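Notebook, March
Posted by the Clurska workshop desk

Rehearsal hall notes, second block. Street dance classes for visitors are still paused at the Rilura end, so we used the free afternoons to go through the music library and the class recordings.

Pinto archive first. 77 clips copied across, eight of them with no sound on the left channel. I tried swapping the leads and got the same result, so the fault is in the original tapes. Left them in a separate folder marked L-DEAD. Please don't rename it.

Tempo check on the warm-up track: it's labelled 60 bpm and counts out at 60 if you take the half-time feel. Dancers will count it double. I've written both on the sleeve.

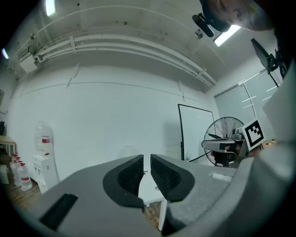 Second job was the speaker delay. The back pair is still late against the front, worst near the mirrors. Pulled it back in two steps and it was better on claps, no real change on bass. Need to try again with people in the hall, as an empty floor rings too much to judge.

Zamen want a colour-coded list of steps to go with the clips. Started one, got as far as the older party steps, then stopped at clip 2318, where two steps run together and I can't say where one ends. Someone who learned it the first time round should look at that.

To do: label spare leads, reprint sign-in sheet, ask Rilura about reopening.

Recent entries
Floor tape, which kind lifts the varnish
Pinto tapes, box two
Speaker stands and the low ceiling at Zamen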